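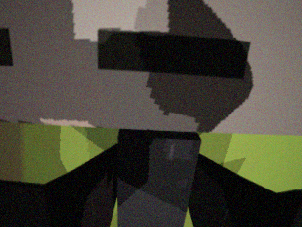 Chapter 4
Learning to Work in Bad Light

Shadows are one of the oldest nuisances in robot learning, and I have a soft spot for them, having lost most of a winter to one. When Chantelle Makhubela and I first trained a policy in our simulator, Nullness, we lit every tabletop as evenly as a dentist's office, and we were very pleased with ourselves until March, when we moved to the real bench and the afternoon sun came in. So we went back and made the simulator uglier! We let the lamps wander, we let the shadows fall where they liked, and we left the rendering grainy. Look at the big dark shape that crosses the gray surface, with its toothed edges, and then at the long black bar lying across it. To you and me one is a thing and the other is only a lack of light, but a network has to be taught the difference, and both are dark, both have edges, and they overlap.

The method we'll build in this chapter goes by the plain name of lighting randomization, and the version I like best is the one Piret Pētersons worked out for the Duvden tasks. She drew a new lighting setup for every training episode and kept everything else fixed, so that whatever changed in the results could be laid at the door of the light. Her policy trained under a single lamp finished 7 of its 53 trials on the real bench. With the lamps randomized it finished nearly all of them, and we'll spend a good while on the ones it missed.

You will need the camera model from Chapter 2, so please keep it handy. We begin with a single lamp and a single block.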